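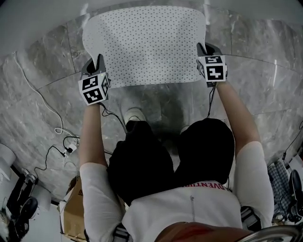

Skanda Paired Hand Grippers, Model 2

Category: Handheld manipulation equipment
Manufacturer: Ledarano
Availability: To order

Overview

The Skanda Model 2 is a matched pair of hand-held grippers for recording two-handed work with cloth, bedding and other flexible goods. The operator holds one gripper in each hand and carries out the task through the jaws. A marker cube below each jaw allows the position of the gripper to be followed during the recording. The pair is supplied to laboratories, laundry contractors and appliance developers who need reliable records of how a person handles fabric under the same limits that apply to a machine.

Typical work includes holding a sheet out flat by two corners, matching corners, folding in halves and quarters, and placing the folded item on a stack. A dotted sheet is well suited to the first of these tasks, as the regular pattern makes sagging and uneven tension easy to see on playback.

Suitability for household and shop-floor tasks

Customers frequently ask whether a machine trained on such recordings can take over the folding of laundry. Ledarano's current position is as follows.

Flat items of known size can be folded by a two-armed machine when they are presented one at a time on a clear table. In our own trials at the Brovach workshop, a two-armed machine was given 591 towels and pillowcases and folded them to an acceptable standard at about half the pace of a trained worker. Full-size sheets remain difficult. The machine can keep hold of two corners once they are in the jaws, but finding those corners in a heap of washing still requires a person in most cases.

Fitted sheets, duvet covers and mixed baskets of clothing are outside the range of work we recommend at this time. Customers planning an unattended folding line should not base staffing decisions on the use of this equipment.

"A person with two jaws in place of ten fingers is slower and makes more mistakes, and those mistakes are useful to us," says Rainer Wunderlich, product manager for the Skanda line. "If the operator cannot turn a duvet cover with the grippers, we do not expect the machine to do so."

Construction and use

The jaws are short and close on the fabric when the operator squeezes the handle. Closing force is set by a screw inside the handle and should be reduced for knitted or loosely woven goods. Each gripper connects by cable to the recording unit, which may be worn or placed on the floor. Cables should be routed along the forearm and must not cross in front of the jaws.

The operator may stand, sit or crouch. Sessions on the floor are acceptable for large items, provided that the surface is clean and the cables lie clear of the feet.

Specifications

Grippers per set: 2
Weight, each gripper: 225 g
Connection: cable, one per gripper
Rated jaw closures before pad replacement: 4,000
Marker cubes: one per gripper, replaceable
Use: indoors, dry goods only

Supplied with the set

Left and right gripper
Marker cubes, fitted
Connecting cables
Spare jaw pads
Adjustment key
Printed operating instructions

Care

Wipe the marker cubes with a dry cloth before each session. Scratched or stained cubes should be replaced, as damaged patterns may not be read correctly. Jaw pads should be checked for trapped lint and changed when the fabric begins to slip. Do not use solvents.

Ordering

Orders and requests for a loan set may be placed through Ledarano or through its distributor, Brandes. Loan sets are available from September. Please state the type and largest size of fabric to be handled, and whether the recording unit will be worn.

Page last revised April 22, 2025.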